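Wanted: people who don't believe in sleep teas

Prellstead is looking for 18 adults to drink a bedtime tea called Maglaya for 20 nights and write down how they slept. The maker says it works. We have read the maker's leaflet twice and we are not convinced — so we want people who will tell us plainly if nothing happens.

What you do

Drink one cup before bed. Fill in a short sleep diary each morning, 15 minutes at most. Come in twice to talk to us, in a bright room with white walls.

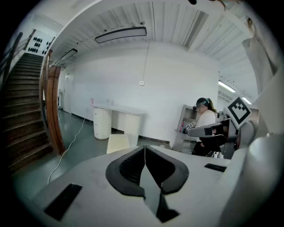

Who we want

Adults who sleep badly at least two nights a week. No one who sells tea, vitamins or anything else in a jar. If you already love Maglaya, please sit this one out.

What you get

Your bus fare and a copy of the results, good or bad. No free tea afterward. The maker does not pay us and will not see your diary.

Write to Xolani Naidoo at Prellstead by August 8, 2018. Tell us how you sleep now and what you have already tried.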